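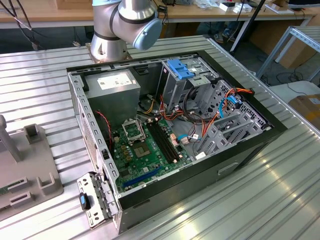 4.2 What anglers write down

The catch diaries from Furholm Pond make pleasant reading, and we recommend them to anyone who does not need to know how many fish are in Furholm Pond. Day-ticket holders were asked to note the species, the weight and the time of each fish landed, and to hand the card in at the gate on the way out. We received 191 cards over the season. Of these, 161 could be used. The rest were blank, soaked past reading, or, in one case, given over entirely to a complaint about the parking.

Weight was the first difficulty. Fish do not come in round numbers, but carp at Furholm seem to have made an effort. Whole and half pounds turn up far more often than anything between them, and the gap widens as the fish get bigger. Gouveia noticed the same habit in the older club books at Wainwright, where a carp just under ten pounds appears to be a thing unknown to science. We did not correct for rounding, as we could think of no correction that would not also insult the honest anglers, whoever they were.

Blank days were the second. A card with no fish on it is as useful to us as a card with six, and we said so in large type at the top. Anglers remained unmoved. Cunha, who stood at the gate on most Furholm mornings in February, spoke with many people who had caught nothing, and was given a full account of the wind, the water level, the bait and the cormorants. Few of them then handed in a card. Any catch rate worked out from the diaries alone is therefore too high, and we treat the rates in this section as an upper limit on human happiness at the venue.

The Drollesero canal stretch was worse. It has no gate, and the box for cards was emptied whenever one of us was passing. Species names there were also a matter of local taste: "silver," "bit," "bait-stealer" and "the usual" all had to be put somewhere, and we put them under small cyprinids with a clear conscience for the first two only.

Where the diaries did well was time. Anglers are careful about when a fish was caught, even when they are generous about its size, and the morning peak in the cards matches the one we saw from the bank. For this reason the diaries are kept in the analysis of feeding times in Section 5, and left out of the stock estimate, which relies on netting and on the small number of anglers who let us hold the scales.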